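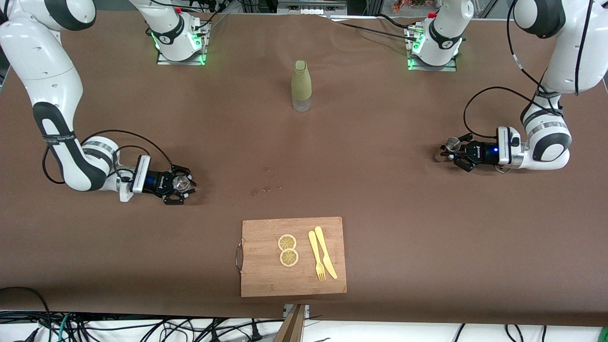 A small glass cup held above a brown cloth.

I should admit up front that I've been waiting for the new Ostrowski movie since the teaser poster dropped in September, so I'm in no position to be cool about it. I watched the trailer on my phone in line at the pharmacy. Then I watched it again in the car!

If you missed the first one, Skarncombe was the low-budget ghost story that opened on 19 screens and hung on all winter because people kept dragging their friends to it (guilty, I dragged four). The follow-up is called Floltaldale, and it's a bigger animal – a period drama with songs, shot mostly in the hills over a long, wet spring. Clutari is putting it out, and they're going wide this time.

I got into a preview last Sunday at an old single-screen house with 474 seats, and every one was taken. The first hour is a joy. The sheep auction number had the row behind me clapping along, and the quiet scene at the ferry landing made me cry into my popcorn. The middle sags a bit, I'll give you that, and there are 2 endings where one would do.

But the music! It's been stuck in my head all week. The soundtrack is coming on vinyl, a run of 4,000 copies, and I already have my order in. Go see it with a crowd if you can, and sit near the front – the sound in the back rows was muddy where I saw it. I'm going again on opening night.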